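Quieting a Rattly Craft Room (Without Spending Much)

Sunday, January 20, 2019

I've been meaning to write up my foam tips for ages, so grab a coffee! Our old place in Herville had carpet everywhere and I never thought about noise. Then we moved to Balness, with its lovely bare floors, and suddenly my sewing machine sounded like a freight train.

First thing I did was put a pad of dense foam under the machine. Mine is an offcut from an old camping mat, trimmed a little bigger than the base (leave a gap so you don't block any vents!). It made such a difference that I did the serger the same afternoon.

Cutting foam is where most people get cross. Scissors chew it up. Use a long snap-off blade, brand new, pushed out far enough to go all the way through, and take slow strokes in one direction. For anything thick I use my electric carving knife, which hasn't seen a turkey in years. Mark your line with a felt-tip, never a ballpoint, or it drags and tears.
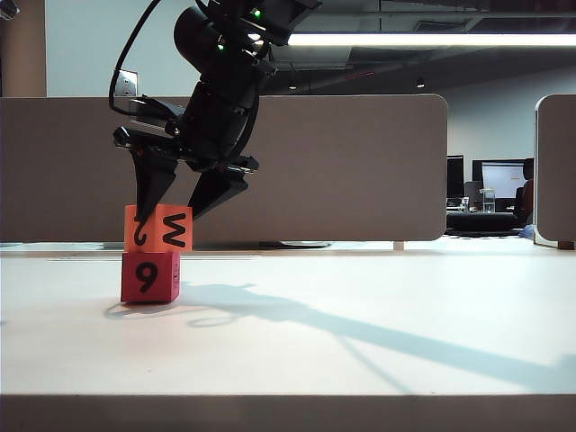

Foam cubes stack nicely, with the orange W one on top.

Grubby foam cleans up fine, by the way. A bowl of lukewarm water, a tiny squirt of dish soap, squeeze, rinse, squeeze again, then roll it in a towel. Do test a corner first if it has printing on it. And dry it flat on a rack, away from the heater. I cooked a nice chair pad that way last February and it went crumbly all down one side.

For sticking, spray glue made for foam is the only kind I'd bother with. Coat both sides, wait until it's tacky, then press. You get one go at it, so line up your edges before they touch!

Save the scraps too. I keep a bag of them for stuffing doorstops, plugging the rattle behind the closet door, and padding the drawer where my good shears live. Six little squares under the ironing board feet and the shelf legs finished off the last of the squeaks.

Next time I'll get to the window that whistles.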